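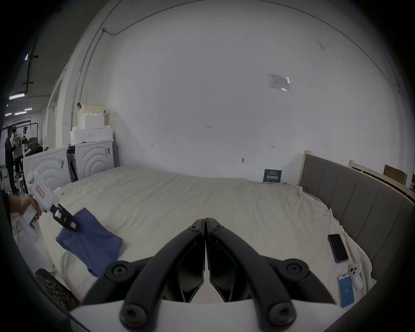

Poteck Cuson
Hand-held gripper for recording household handling tasks

The Cuson is a trigger-operated, two-finger gripper for teams collecting demonstrations of everyday chores. An operator performs the task by hand; the recorded motion is used to train a robot arm fitted with the same fingers. Units are sold singly or in pairs.

Specifications
Maximum jaw opening: 76 mm
Weight, with fingers: 874 g
Finger change: four screws, no recalibration
Supplied with: two sets of fingers, charging lead, wrist strap

Task status
We are often asked whether an arm trained on Cuson recordings can do housework yet. Current results from our own test rooms:

Picking up a cloth by a corner - reliable on a plain sheet, weaker when cloth and sheet are close in color.
Folding a hand towel - works, slowly. Allow 36 seconds per towel.
Clearing small items off a bed - works for rigid objects. Phones lying flat on soft bedding are still missed too often.
Loading a front-loading washer - partial. Items catch on the door rim.
Making a bed - not yet. Fitted sheets are outside what we support.

Failures are logged by Filipa Correia's test group and the table is revised with each firmware release. The next revision is planned for December.

Ordering
Lead time is 9 working days. Replacement fingers are listed under Layug parts. For volume pricing, contact Salvador Carvalho in sales.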